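The Farnmont Pavilion

I got the job at Talukder because I could fold paper, and I'm not kidding. At the interview I was so nervous that I turned my parking stub into a little hinged box, and the woman across the table opened it and closed it maybe ten times and then asked me when I could start.

Talukder did installations. Temporary stuff, mostly, the kind of thing a city puts in a courtyard for two weeks so people can stand under it and hold up their phones. That fall we had Farnmont, which was a real commission with real money (well, some money), and it was going to be a pavilion made out of 1367 pieces of cedar that slotted together with no glue and no screws. You could take it apart and build it again as something else. A bench, a wall, a tower if you were brave.

The joint was called the Jedent. Pichit Sangkhawat came up with it, and if you ask him where the name came from he'll tell you a different story every time. My favorite is the one with the dentist. It had two notches and a twist, and when you got it right it made this sound, a soft little tock, and you wanted to do it again right away. I used to keep a pair in my coat pocket and do it on the bus. People moved seats!

So we had the joint and we had the cedar and we had a drawing so beautiful I kept it taped over my sink. What we didn't have was a model that would open. Everything lived on one old desktop, in a program called Trakura, and every time I asked it to show me the whole pavilion at once it thought it over for a while and went black.

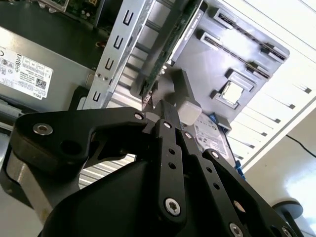

Inside the desktop case, with the black gripper reaching in.

I called Pichit at home. It was November and already dark, and I could hear soup happening in the background.

"How many pieces does it show before it quits?" he asked.

"It doesn't show any. It just goes."

"Good," he said. "Then we'll build it by hand."

I thought he was joking. He showed up an hour later with his daughter's sled piled with offcuts, and we sat down on the studio floor and cut them into tiny Jedents, each one as long as my thumb. I sanded. He cut. He told me about his grandfather, who built spirit houses and hated measuring, and who would hold a stick up to the light and just decide. I told him about my ex. He liked the grandfather stories better and so did I.

By the time the buses were running again we had one corner of the pavilion, maybe as high as my knee, and it leaned. On the drawing it stood up perfectly straight. Pichit lay down on his side to look at it.

"Well, that's wrong," he said, and he sounded so happy.

The weight was going down the wrong leg. I reached in and turned one piece, only one, way down near the bottom, and the corner gave a kind of shrug and came upright. Tock. We both just sat there. I'm pretty sure I yelled.

Farnmont opened in the rain. A kid in yellow boots pulled a piece out of the north side before the mayor had finished talking, and looked at it, and looked at me, and I know I was supposed to say something about that. I got down next to him and showed him where the twist was.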